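Washbasin

Also called: bathroom sink, vanity basin, lavatory (plumbing trade)

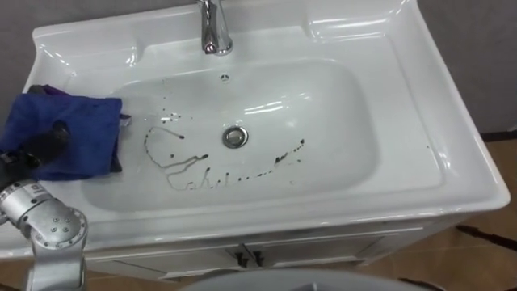 What is the difference between a washbasin and a sink?
In plumbing usage, a washbasin is a shallow bowl for washing the hands and face, while a sink is a deeper vessel for kitchen, laundry or utility work. In everyday American speech both are called sinks.

A washbasin is a fixed plumbing fixture consisting of a bowl, a water supply and a drain connection. It is found in bathrooms, powder rooms, hotel rooms, clinics and public restrooms. Basins built into a cabinet or countertop are generally sold as vanity basins.

Materials

Most household basins are made of vitreous china, a clay body fired with a glass-like glaze. The glaze is hard, takes up almost no water and resists ordinary soaps and mild acids. Fireclay is a heavier and coarser ceramic used for larger pieces, where vitreous china would warp in the kiln. Other materials include enameled steel, stainless steel, cast polymer, natural stone and glass.

Ceramic basins are shaped in plaster or resin molds from liquid clay, known as slip. The cast piece is dried, glazed and fired. Clay shrinks during drying and firing, so the molds are made larger than the finished basin, and small differences in size between two pieces of the same model are normal.

Types

Drop-in basins rest on the countertop by a rim. Undermount basins are fixed below the cut opening. Vessel basins stand on top of the counter. Integral basins, in which the bowl and the surrounding deck form a single piece, have no joint between the two and are common on narrow cabinets. Pedestal and wall-hung basins need no cabinet.

Many integral models have a raised ledge at the rear that carries the faucet. Shallow recesses for soap may be molded into the ledge. On a flat ledge, water tends to stand at the base of the faucet and leave a ring of lime, and for this reason the better molds give the ledge a slight fall toward the bowl.

Faucet and drain

Basins are drilled for one, two or three faucet holes. A single-lever mixer needs one hole and controls both flow and temperature through a ceramic disc cartridge. Two-handle faucets use separate valves for hot and cold water.

The drain fitting passes through the bottom of the bowl and is sealed with plumber's putty or a rubber gasket. The usual closures are the rubber plug, the pop-up stopper worked by a lift rod, and the push-type stopper. Below the drain, a P-trap holds a quantity of water that blocks sewer gas.

The overflow is an opening high in the bowl wall that leads through a hollow channel in the ceramic to the drain body. It limits the water level when the stopper is closed. A drain fitting for a basin with an overflow must have side ports below the flange. Fittings without ports are intended for vessel basins and will leave the overflow channel undrained.

Staining

White glaze shows dark deposits clearly. Common sources are toothpaste, makeup, hair dye, soil, coffee, iodine and rust from metal cans. Most of these lie on top of the glaze and come off with warm water and liquid soap if treated before they dry. Dried marks are softened by laying a wet cloth over them for several minutes.

Brown staining that forms a steady line below the spout usually comes from iron in the water supply and responds to a cleaner based on citric or oxalic acid. Acid cleaners must never be mixed with chlorine bleach. Scouring powder and steel wool scratch the glaze, and a scratched glaze holds dirt more firmly. Chrome fittings are wiped with a soft cloth and rinsed promptly after any acid cleaner has been used.

Gray lines that look like pencil marks are metal transferred from rings, razors or tools. They can be removed with a non-scratching paste cleaner.

Product references

The Tilberg range of integral basins is supplied in 2 widths, both drilled for one faucet hole. The narrower is listed as model 1315 and the wider as model 1483. Both accept the Grullitz pop-up drain, a ported fitting with a chromed brass flange. Rakena makes a replacement overflow trim ring for the same series. Earlier Tilberg basins were sold under the Wondberg name and have a different overflow opening, which the Rakena ring does not fit.

See also: Countertop; Faucet; P-trap; Vitreous china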